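I'd been told to bring a coat, and I'm glad I did. Josée Petrenko keeps her back door open from breakfast until dark, even in November, and the kitchen where she does most of her talking is only a degree or two warmer than the garden.

"You get used to it," she said, putting the kettle on. "Or you don't, and you stop visiting. My sister stopped visiting."

I'd come to Dristville to talk to her about bread. If you've ever been to the Saturday queue outside Bidby, the little bakery by the bus station, you've eaten Josée's rye, even if you had no idea who made it. She ran the place for 14 years and then handed over the keys last spring, and I wanted to know what a baker does with herself when she no longer has to get up at 3 in the morning.

"Gets up at 3 in the morning," she said. "I lie there! I listen to the radio. Then I think, well, I could feed the starter, and down I go."

The starter lives in a big glass jar on top of the fridge and it's called Kuzmenko, after the family who had the flat above her when she first came to town. Mrs Kuzmenko gave her a spoonful of it in a teacup, with a saucer on top, and told her to keep it away from draughts. (I looked at the open door. Josée looked at it too and went on talking.)

I asked what the first loaves were like.

"Terrible. Flat as a plate. I was using far too much water and I was too proud to ask. My husband ate them, bless him, with a lot of butter. Then one day I left the dough alone because I'd gone to the dentist, and it sat there for hours longer than I meant it to, and that was the first good one. So really I owe it all to a filling."

She's very funny about the early days of the shop, less so about the money. The oven was second-hand and the door wouldn't shut unless you kicked it in the right spot. The rent went up twice in the first two years. She had a notebook where she wrote down every loaf sold, and she fetched it to show me her best day, which was the one before Christmas Eve in her sixth year: 717 loaves, counting the small ones.

"I couldn't feel my arms. I sat on a flour sack and cried, and then I went home and made a toasted sandwich out of sliced white."

Sliced white? I must have looked shocked, as she laughed at me for quite a while.

"I like it! It's soft. People think you have to be a snob about it, and I never was. If somebody came in and asked for something soft for their mum who had no teeth, I made them something soft."

We had a second cup of tea and a slice of the rye, which she cuts very thin and won't let you have until it's a day old. It was dark and a bit sour and I could have eaten the lot.
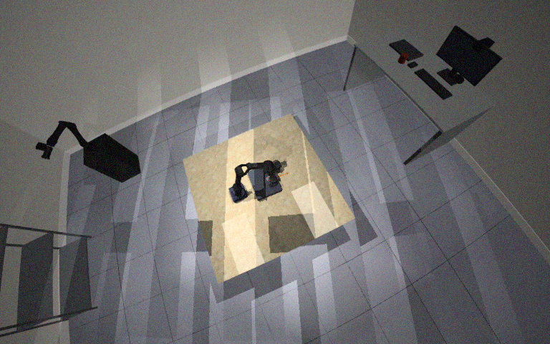 I wanted to know about the recipe, of course, and whether she'd passed it on. She had, along with the notebook and the trick with the oven door. The new people have kept the rye just as it was, but they've changed the buns, and she has views on the buns that she made me promise not to print.

"It's their shop. I go in, I pay, I say thank you very much. Then I come home and ring my sister."

These days she teaches a bread evening at Drotesix, the arts place in the old laundry, where she gets a dozen or so people at a time. Most of them want to know what they're doing wrong. She tells them to buy a cheap set of scales and stop opening the oven to look.

"And they still open it. I can hear them doing it from the other side of the room. I did the same, I had my nose against the glass for years."

So would she ever go back to it, even for a few mornings? She thought about this for longer than anything else I'd asked her.

"At Christmas, maybe, if they were stuck. I'd do the 3 o'clock start. I'm awake anyway." Then she got up, wrapped the rest of the loaf in a tea towel and told me to take it, and to bring the tea towel back.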